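Tablecloth and plate for a spring fruit table – too much blue?
Forum: Table & Home > Laying the table

pomata_jane wrote:
Hello all, long-time reader, not much of a poster. I'm doing a little lunch in March for my mum's side of the family and I've got it into my head that I want a plate of small fruit in the middle instead of flowers. Flowers get in the way, everyone ends up leaning round them to talk, and my uncle sneezes.

So I've been messing about with what I own already. The plate is a Lorau one, from a set I bought years ago when I moved in (there were more than 3 of them once, let's leave it at that). It's a sort of periwinkle, quite plain, with a raised rim. And I've put it on a blue cloth as I haven't got a white one that isn't stained. My sister saw it and said "that's a lot of blue" in that voice she has. I like it! But now I'm doubting myself.

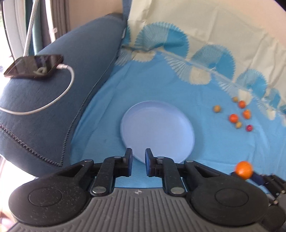

The plate with nothing on it, little round fruity-looking things off to the side.

What do you think, leave it blue on blue or go and buy a plain white cloth? I've seen one by Wallner for 47 pounds, which seems mad for something people will drop gravy on.

tadhg_b wrote:
Leave it. Orange on blue is about the oldest trick going and it works every time. If you put it all on white it'll look like a hospital canteen.

Don't pay 47 pounds for a cloth. I have a Plarken one that was a fraction of that and it's been through the wash I'd say 1000 times.
Tadhg Brophy

Mossycup wrote:
Going to disagree with Tadhg a bit, sorry. I think the colours are lovely but the plate disappears into the cloth if they're both blue. You want an edge somewhere. Could you put a runner under it? Even a folded linen tea towel in cream would do. I did that at Christmas with a dark green dish on a green cloth and it made all the difference, before that it looked like the clementines were just floating about on the table.

tadhg_b wrote:
Floating clementines sounds great to me.

Mossycup wrote:
It did not look great, Tadhg.

paraskevi_k wrote:
Hi Jane, lovely idea, my grandmother always had fruit out and never flowers. She'd have been horrified by a runner though (sorry Mossycup!). In her house the fruit WAS the decoration and the plate was only there to stop it rolling onto the floor.

One thing I would say is don't use all the same size. If it's all tangerines it looks like you've emptied the net out. Put some little things between the big ones, tomatoes are good for this, and leave a stalk on if there is one. And don't polish them, people do that and it makes them look like wax.
Paraskevi Katsaros

pomata_jane wrote:
Oh this is all so useful, thank you! Paraskevi, you must have been reading my mind about the tomatoes, I wasn't sure if they'd look daft next to the tangerines but I tried it and I'm really pleased – the red goes in the middle and the tangerines sort of sit round it. My first go was everything in a heap and it was awful, very greengrocer. Then I spread them out so you can still see some plate, and tucked the little pale yellowy-green ones in wherever there was a space.
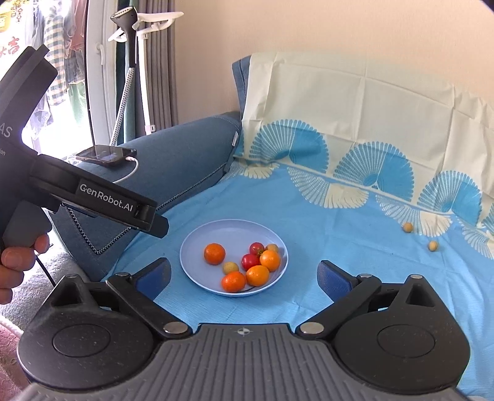 I've stuck to eight because any more and I think they'd be off the plate the moment somebody reached for the bread. I do have a couple of the tan-yellow ones that I left off, I couldn't decide whether they'd be too near in colour to the others. Might swap one in on the day. Or eat them!

Mossycup, I did try a tea towel underneath, but mine's got a recipe for scones printed on it so that was the end of that.

Mossycup wrote:
Ha, fair enough on the scones. And all right, I'll give in a little, the fruit does a lot of the work. I'd still want something pale under it at an actual meal, once there are glasses and forks and whatnot about. But I can see what you're after.

gillie46 wrote:
Am I the only one who thinks tomatoes shouldn't be on a fruit plate? Somebody's going to bite into one expecting a cherry. My nephew did exactly that at a wedding and had to be walked round the car park.

tadhg_b wrote:
Botanically it's a fruit.

gillie46 wrote:
Botanically he was seven and very upset.

paraskevi_k wrote:
Gillie I laughed out loud at that. Put them out for the table and then take the tomatoes off before pudding, they can go in the salad. Nothing wasted.

pomata_jane wrote:
Right, that's what I'll do, tomatoes off before pudding. I've got cousins coming with small ones so the warning is noted, thank you Gillie. And I'm NOT buying the Wallner cloth. Does anyone know if the Plarken ones come in a pale grey? I've only found cream and a very fierce yellow.

tadhg_b wrote:
Mine's a sort of oatmeal. They did have grey when I bought it but that was a good while back. Try the seconds shelf if there's a shop near you, I got mine with a wonky hem and you'd never see it unless you were under the table.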